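The PC shop that keeps old towers going

Stukis is a repair shop with one long bench and a kettle that never gets a rest. I dropped in on a Friday to talk to the owner about desktops, and we ended up nose-down in the insides of computers for most of the afternoon (no complaints from me!).

"People think it's all about the fancy parts," she told me. "It's cables. Cables are the whole job."

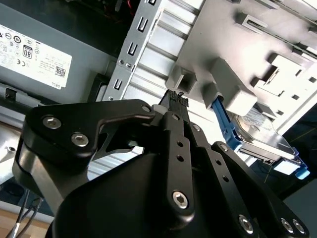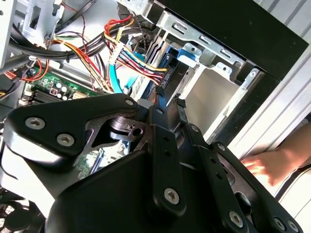
What goes wrong in there

I asked what she sees most. "A plug that's not pushed all the way home," she said. "Folks bring in a tower, sure it's dead, and 3 minutes later it's running. I charge them $11 and they look at me like I'm a wizard."

Her rule for crowded cases is to learn the connectors before you touch anything. She likes to look at the pins first, then hold the plug itself - never the wires - and stop if it doesn't want to go in. "If you're forcing it, you've got it backwards."

Is it worth fixing?

Usually, she says. She'd rather sell you a used drive for $40 than watch you spend $400 on a new machine you only need for email. I confessed that I'd nearly thrown mine out in February, and she gave me quite a look.

"Bring it in," she said. "And bring the power cord. Everybody forgets the power cord."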